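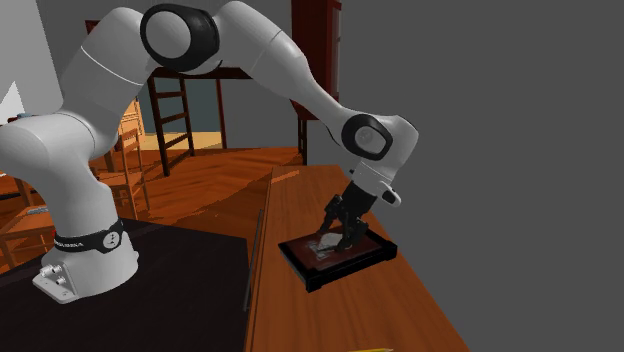
# Plaltatmont Desk Chores

We use cookies to remember your settings. By staying on this site you agree to our cookie policy. Accept | Manage

Simulated episodes of a single arm doing small tidying jobs on a tabletop. Maintained by Jolene Maihi. Last edited 1/16/19.

## What this is

Plaltatmont is a set of 718 simulated episodes. Each one is a short chore at a table: pick up a small flat thing and put it somewhere, move a pencil out of the way, clear a tray. The arm has a two-finger gripper and stays bolted in one spot. Everything is rendered - there is no real-world footage in this release.

The question behind it is a plain one. Can a machine do the small jobs people do at home without thinking? On this set, the answer so far is "some of them, slowly."

## Contents

- `episodes/` - one folder per episode, with rendered frames, joint positions and gripper state
- `rooms/` - the furnished interiors used as backgrounds
- `tasks.txt` - the written instruction for each episode
- `splits/` - train and test lists; the test list has 100 episodes

Frames and joint positions share a clock. Gripper state is stored as a single opening width.

## Tasks

There are 3 task groups.

**Pick.** Lift a named object off the table or out of a tray. Thin objects are the hard ones. Fingers that come down a little too high close on air, and a little too low they press into the surface.

**Place.** Put the object inside a marked area. Final angle is not scored.

**Clear.** Empty a tray onto the table. Order does not matter.

## Baseline

The Vevus policy was trained on the train split only and given 20 tries per task in the Clear group. It does well with blocks and cups. It does badly with paper and cards, and when it misses it tends to repeat the same miss until time runs out. A person would slide the card to the edge and pinch it there. We have not seen the policy do that.

The Brunton controller is scripted and reads object positions straight from the simulator. Use it to check your setup. Please don't report it next to learned policies.

## Known problems

- Friction on thin objects is too high. A grasp that holds in the simulator may slip on a real arm.
- The arm often blocks the view of the background and sometimes of the object.
- Rooms are scenery only. Nothing on the floor can be touched or moved.
- Success is judged on the last frame, so an object dropped from a height still counts if it lands in the right place.

## Next

Folding and wiping are planned for June under the name Ciltitz. Cloth is not stable in our simulator yet, so wiping will probably come first.

Send bad episodes to Jolene with the folder name and the frame number.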